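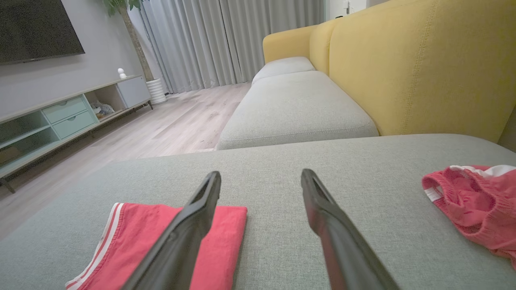 Section 2 – Folding on the sofa
Monday. By Etelka Pintér

1. Clear the seat cushions. Brush off crumbs, hair, whatever.
2. Lay one item flat, waistband to the left. Smooth with your palm.
3. Fold in half the long way, then down into a rectangle. Striped edges go on the outside so you can find them later.
4. Folded stuff stays at one end, unfolded at the other. Dont mix.

Note: elastic waistbands spring back – fold them in last.

CAUTION: new reds can bleed. Never leave them damp on light upholstery.

5. Move the pile to the drawer before anyone sits down. Full drawer? Stand the rectangles on edge, works for knits to.

Comments

Jhair Restrepo: Step 3 for shorts as well?

Gizella Oláh: Yes, same thing. Just a shorter rectangle.

Dorottya Gál: I skip 5 and regret it every time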